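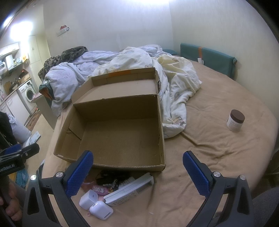 Start with the warden system, because everyone in the room will have been told they're in one. Ask for hands: who knows the name of their warden? Then who has spoken to that person since December. Expect the second number to be small. Most people I've worked with abroad found out how their embassy's alert plan worked after they needed it, usually from a hotel room with their life half packed. Point at the screen for a moment. An open box on a bed, a little pile of odds and ends in front of it, a gray electronic device among them. Ask what they'd put in first if the advisory said "be ready to move." Let them argue for a minute, then cut it off.

Next: what "voluntary departure" means. The wording sounds gentle and the practical effect is that you pay. Read the sentence from the handout twice, slowly. If the embassy people in the front row object, let them, but ask who covers the second leg of the flight.

Registration figures. The list we were shown had 1243 names on it. Lenni Eskola's group phoned 400 of them and got through to 37. I don't claim the other 363 were gone. Numbers change, people switch phones off, some don't pick up for strangers. But a list like that is being described to ministers as "contact with the community," and I'd like someone to defend that phrase out loud.

(Drink water. Slow down here, I rushed it last time.)

The 48-hour promise. Gaspard Lecomte will say in his session that every registered citizen gets a message within 48 hours of an attack. Be fair to him, he believes it. Ask him whether "gets" means sent or received. He didn't answer when I wrote to him.

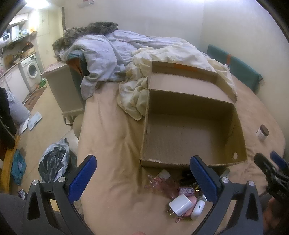
Employers come after that. Weltirari and Mofokeng both tell their staff to follow embassy advice. The embassy tells the same staff to check with their employer. Read the two notices one after the other and don't comment, the room will get there.

Jolán Balogh's objection, which I should raise before she does: warnings save lives even when they are vague. Maybe. I've asked for the evidence and been given stories. Good stories, some of them. I'd still want to know how many people stayed home, and for how long, before going back to the same market.

If time is short, drop the part on insurance and go straight to the asks. Publish the call-back rate. Put one working phone number on the advisory. Say who pays.

Questions. Zsófia Boros has the microphone. Take the back rows first.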